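Wouter Michiels on adapting Skaretent, and why I still have doubts

Posted 04/11/2025

Every few years somebody announces that games have finally learned to do what films do. I have been to enough of these talks to bring a book. So when Jacobs said its next game, Drurkevness, would be "a faithful adaptation" of Skaretent, a slow black-and-white film from 1967 in which a woman waits in a house for a brother who may not be coming, I asked to speak to the man responsible.

Wouter Michiels wrote and directed the game from an office in Wevberg. He had read my piece on the last one, which I was not kind about, and he brought it up before I had my coat off.

"You said the pacing was like queueing for a bus," he said. "I thought that was fair for the first half."

He first saw Skaretent as a student, on a bad tape with the last reel missing. For years he thought it ended with the woman at the window. When he saw the complete version he was disappointed, and he says the game comes partly out of that disappointment. I asked whether it could then be called faithful.

"Marketing wrote faithful. I would have said close. Or stubborn, maybe."

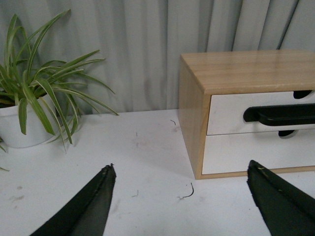
The problem with waiting

My main worry about the project is easy to state. The film works on you because you can't do anything. The camera holds on the hallway, nobody comes, and you have to sit there with her. Give the audience a controller and they will walk up and down the hallway, crouch, try the door and check whether the vase can be thrown.

Michiels agreed with all of that faster than I expected, and then told me it didn't matter.

"People do that when they wait in life as well. They get up, they tidy, they look in the fridge. The film makes her sit still and I always found that a bit false. In our version you fidget, and the fidgeting is the performance."

It's a good line and I suspect he has used it before. I asked how long the hallway section lasts in the game. In the film it is 14 minutes, and people who love the film talk about those minutes the way other people talk about a cup final. In Drurkevness it depends on the player. One tester was through it before Michiels had finished his sandwich.

"That's his film," he said, shrugging. "He has watched a short one."

I said a cinema wouldn't let you do that. He said a cinema lets you leave.

The first draft of the script ran to around 500 lines of dialogue, most of it the woman talking to herself so that players would know what to do next. Almost all of it has gone. I played the opening hour on a machine in the corner of the office and heard her speak perhaps a handful of times, always under her breath. The silence is well handled, I'll give him that. The music less so. There is a cello that comes in whenever you are meant to feel something, and Skaretent has no score at all.

"The cello is a discussion," Michiels said, and would not be drawn on who was on the other side of it.
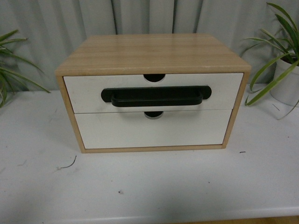

Where the adaptation departs most from its source is in how it treats objects. The film is full of furniture that never gets touched; the camera passes it and you make up your own mind. Games can't leave things alone. Put a little cabinet in a room, pale wood, two white-fronted drawers one above the other like the one pictured, and the player will open both of them and expect to be paid for the effort. A letter in the top, a key in the bottom. I have been finding keys in bottom drawers for most of my adult life and I told Michiels so.

He laughed at that, then got quite serious. In his house, he said, most drawers open and most of them have nothing to tell you. String, receipts, a candle end. The team argued for months over how many empty ones a player would put up with.

"If they are all empty, you stop opening them and you've stopped being in the house. If one of them matters, you open every drawer like a burglar. I don't have a solution. We have a compromise, and I change my mind about it every time I play."

This was the most convincing thing he said all afternoon, probably because he wasn't selling it. It also goes against the press material, which promises "a story hidden in every room". I read him the sentence. He asked me to read it again and then wrote something on his hand.

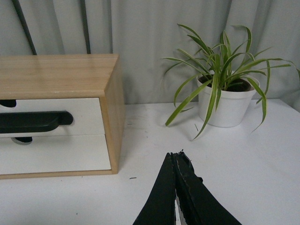

We moved on to the question of who any of this is for. Admirers of the film are a small group, fond of an argument, and not many of them play games. People who do play games have mostly never heard of it. Michiels showed the opening to a room of film society members in January and says that the response was polite.

"One man told me it was very impressive and that he would never touch it. I thought, well, you've given me both reviews there."

Does he mind? A little. He would like someone to come to the film through the game, and has asked for a good print to be sold alongside it, though the rights are tangled and he doubts it will be ready in time. I would like that too. I'd also like to know why a new story wasn't an option, given that by his own count he has changed the house, the season, the brother's job and the ending.

"Because I've had that film in my head since I was nineteen," he said. "If I wrote a new one it would be the same one with the names filed off. Then you would write that I stole it."

I probably would have.

The ending

He wouldn't tell me the ending, only that it takes account of how long you stayed in the hallway, and that there is one version of it he doesn't expect anybody to see for a while. I am wary of this kind of thing. Secret endings tend to be a reward for reading a forum. The film has one ending, it lasts a single shot, and it has held up well enough without alternatives.

Still, I asked for another half an hour with the build before I left, and went back to the hallway. I sat her on the stairs and put the controller on the desk. The light moved a bit on the wall. Then the cello came in, and I picked up my coat.

Drurkevness has no release date. Jacobs says next year, and Michiels, when I repeated this to him at the door, said he had heard that as well.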